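OK so a few of you asked how the kitchen counter thing is going, so here's the thread. Grab a coffee, it got long.

Background for anybody new: we bought the Grelon Street place in the fall, and the counters were the one thing we both agreed had to go. Peach tile. Grout lines you could lose a fork in. I held out until March and then I cracked.

First mistake was mine. I got a quote from the big showroom by the highway before measuring anything myself. They had us down for way more square footage than we own. I like to think they were counting the pantry floor.

So I called Mohsin Virk, who did my sister's bathroom, and he came over on a Friday with a tape measure and a pencil and was done in ten minutes. His number was 714 less than theirs for the same material. Same thickness too! I checked twice.

Then came the slab yard. If you've never been to one, go, even if you aren't buying. Dranoritz is out past the rail depot and they let you wander the rows for as long as you like. I went for "a quick look" and came home after dark.

What I learned at Dranoritz: the little square samples tell you almost nothing. A four-inch chip is one color. A whole slab has weather in it. I'd picked a gray from the chip and walked right past the real thing without recognizing it.

Brown marble with pale veins was never on my list, by the way. I had a whole folder of white kitchens -- two years of saving pictures -- and it went out the window in one afternoon.
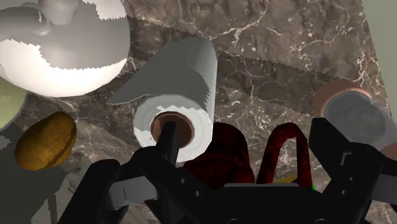
How often do you have to seal marble?
Depends on the stone and how hard you are on it. Mohsin's rule is to put a few drops of water on it and wait a while, and if it leaves a dark spot, it's time. He figures once or twice a year for a kitchen that gets cooked in.

And yes, it etches. Sealer helps with stains but it won't stop lemon juice or vinegar from leaving a dull mark. I've made my peace with that. My mother-in-law has not, and has already bought us 2 cutting boards.

Money stuff, because people always ask in DMs. We put aside 2000 for surprises and used most of it. The sink cutout was 400 extra. Hauling off the old tile was 74, which I'd have paid double.

The faucet is its own saga. Ordered the Cirness one, got the Cirness one, wrong finish. Sent it back. Got the same wrong finish again. Currently washing dishes in the laundry sink and feeling very rustic.

Also shout out to Mwaipopo Tile, who talked me OUT of a backsplash. The guy said live with the stone for a few months first, then come back. I walked in ready to spend money and he sent me home -- I'll be buying from him forever.

Still to do: caulk along the back wall, the outlet covers, and a decision about the cabinet pulls. I say brass. The other person living here says absolutely no brass. Poll in the next post, please vote correctly.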